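Tuesday, rack cell

Went through our handling rules again before lunch, and two of them need rewording. Mostly for me, but read it if you're on the Uvov cell!

1. Grip first, then travel. Keep the part over a bin the whole time, so a drop lands in plastic and stays off the floor.
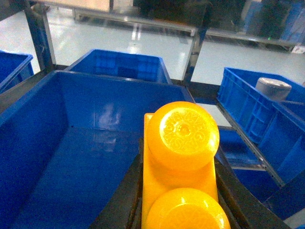 2. Cap travel speed at 15 percent near the rack posts (I keep nudging it up, bad habit).

3. Log every drop, even the dumb ones. Run 73 still has no note, so that's mine to fix after coffee.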